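Search stories Search Go

The Box

Octavian had promised to sort his late uncle's desk by Friday. By Friday he had sorted thirteen biscuits into himself.

"It's only a box," said Petrică, from the good chair. "Open it or don't."

"He kept it shut for 31 years."

"He kept the windows shut as well. He was a man who felt draughts."

Octavian put it on the white table and reached out both hands, then thought about lunch. 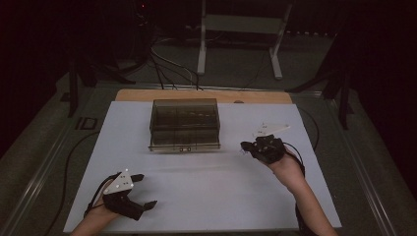 The brown box, still undecided.

"Soup?" said Petrică.

They had soup.

Comments (3)

jemal56: So what was IN it??

Hiketti: My aunt had one. Buttons.

jemal56: I don't accept buttons.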